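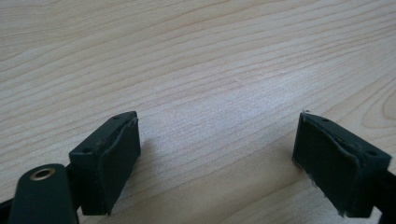

Riet De Smet says you should never put anything on a pale table except a damp cloth and your elbows, and that people who fiddle with wax get the smears they deserve. She left that under my last post, and I've been thinking about it all week, as she's half right! A damp cloth does do most of it. But the rest of you keep asking what I do when the cloth isn't enough, so I'm going to write the whole routine down in one place and Riet can tell me off again underneath.

First, what sort of table. Mine is a Flidside, the long one, 746 mm high (I know that because I had to get a chair with arms to go under it and spent an entire evening with a tape measure). It's a pale blonde veneer, looks like maple to me though I've never had it confirmed, with fine stripy grain that wanders off on the slant and then curls up into a whorl, a sort of oval knot thing. I'm very fond of the whorl. It's also a pain, and I'll get to that.

If yours is solid oak, or painted, or one of those thick oiled worktops, some of this will still be useful but please don't follow the sanding bit. Or rather, the lack of sanding bit.

## What I use

- Two soft cotton cloths, old T-shirts are fine
- A bowl of warm water with a small squirt of Cina in it
- A second bowl of plain warm water
- A dry tea towel you don't mind losing
- A tin of Gostia clear wax, the soft kind
- A lamp you can move about

The Gostia comes in a 200 ml tin and I'm still on my first one, so don't let the man at Cuypers sell you the big one. Mine tried. (Lovely shop otherwise, and they let me take a tin outside to look at the colour in daylight.)

The lamp isn't a joke, by the way. With pale wood everything happens in the sheen. From straight above you'll think the table's spotless, and then you sit down to breakfast, the light comes in low, and there's a great cloudy swipe across the middle where you wiped it the night before.

## Step 1: work out what the mark is

Put the lamp at one end, low down, and get your eye near the level of the top. Move along slowly. You're looking for three different things and they all want different treatment, so it's worth a couple of minutes.

Haze is a soft greyish patch that shifts as you move your head. If it slides about or vanishes from the other side, then it's just light on the finish and you can leave it alone! I've spent ages scrubbing at a reflection. If it stays put whichever side you look from, it's probably leftover cleaner.

Stickiness you find with your hand. Run your palm over the top, quite lightly, and you'll feel it drag. Jam, usually, in this house.

Rings and dull spots are the finish itself, and those are the ones people panic about. They stay where they are from every angle and they feel smooth.

## Step 2: wash, but barely

Wring the first cloth out in the Cina water until it won't drip, then wring it again. Wipe along the grain. On mine the grain goes off diagonally, so I end up working from one corner in long slanting strokes and leaning right over the table like I'm playing snooker. It does make a difference. Wipe across the stripes and any streaks you leave show up as a second pattern on top of the first, and once you've seen it you can't stop seeing it.

Don't use more cleaner. I know. I used to do a proper good squirt and wonder why the thing went cloudy. A few drops in a washing-up bowl's worth of water is plenty, and if you've got something really stuck, lay the damp cloth over it for a minute and have a biscuit.

Keep away from the edges with anything properly wet. Veneer is a thin skin of wood glued on to something else, and the edge is where water gets under it. I had a little bedside table years ago that lifted all along one side because I kept a plant on it, and no amount of glue and heavy books ever got it flat.

## Step 3: rinse and dry

Second cloth, plain water, wrung out just as hard, same direction. Then straight away with the dry tea towel. Don't wander off between the two. I did this in January with the heating on full and it had dried in stripes before I'd finished filling the kettle.

Check with the lamp again. If you've still got haze that doesn't move, do the plain water once more. It's nearly always just the rinse that wants repeating, and I'd say that fixes most of the "my table's gone dull" messages I get.

You can stop there, and most weeks I do. (Riet, you may skip to the comments.)

## Step 4: rings

A white ring means damp has got into the finish. Before you do anything, leave it overnight. A surprising lot of them go by themselves.

If it's still there, put a folded dry T-shirt over it and go over that with an iron on the coolest setting, no steam, a few seconds at a time. Lift, look, do it again. Keep the iron moving and keep your nerve. Empty the water out of the iron first, please, I'm begging you, because even with the steam off mine dribbles.

A dark ring is another matter and I leave those alone. I've got one near the far end from a tin can and it has a coaster on it permanently. If you've fixed a dark ring on veneer without making it worse, I'd love to hear how, but I'm not going to pretend I can do it.

And no sanding. I've had more than one person ask what grit, and the answer is none at all. You can go through the wood layer before you've noticed you've started, and then you're looking at whatever's underneath and there's no putting it back.

## Step 5: wax, if you want to

I do this 4 times a year, roughly when I remember to change the batteries in things. It isn't compulsory. I like how it feels, and spills sit on top for a bit instead of sinking straight in.

Try it underneath first, or on the bit by the wall. Some finishes go patchy with wax and you want to find that out somewhere your mother-in-law won't be sitting.

1. Make sure the top is bone dry. I wash it in the evening and wax the next morning.
2. Take a tiny amount of wax on a clean cloth, about the size of a pea, and rub it into the cloth itself before you touch the table.
3. Put it on in small circles, a patch the size of a dinner plate at a time.
4. Go over each patch along the grain to even it out.
5. Leave it for twenty minutes or so.
6. Buff with a dry cloth, along the grain again, turning the cloth over as it clogs.

Now, the whorl. Where the lines bend round there isn't really an "along the grain" any more, and if you just carry on in straight strokes you can see them afterwards running right through the curve. What I do is follow it round with one finger inside the cloth, very lightly, like you're stroking a cat's ear. Use hardly any wax there, too. I once put a great dollop on, thinking a knot would be thirsty, and it sat there looking greasy for a fortnight until I took it off with a cloth and a lot of bad language.

If you can see smears once you've buffed, you've used too much. Don't add more to even it up! Just keep buffing with a clean bit of T-shirt, and warm your hands first if the room's cold.

Then leave it be for 36 hours. The tin says less than that, but I've had the print of a place mat come up beautifully in wax that I thought was dry, so I wait. We eat on our laps. Nobody minds much. You can put light things on it after the first night if you must, just nothing hot and nothing with rubber feet.

## A few things people have asked

**Can I use olive oil?** You can, but it goes tacky and then it smells of old chip shop. I tried it on a chopping board and that was enough.

**What about spray polish?** It looks gorgeous for a day. My trouble with it is that it builds up, and then wax won't take evenly over it. If yours has had years of spray, do the wash and rinse a few times over a few weeks before you bother with a tin.

**Mine's gone yellower by the window.** Warmer, peachy sort of colour? Mine has a touch of that too. Pale wood changes with daylight and I don't think there's much to be done except turn the table round every so often and move your fruit bowl, or you'll get a pale circle where it lived.

**Does it matter which way the light falls when I'm buffing?** Yes, work towards it. You'll see the streaks as they happen and can chase them.

**Felt pads or coasters?** Both. Stick the felt on your vases and lamps and give it a look now and then for grit, which gets into the pads and scratches just as well as if they weren't there.

I'm out of cloths until I've done the washing, so the chairs will have to be another post.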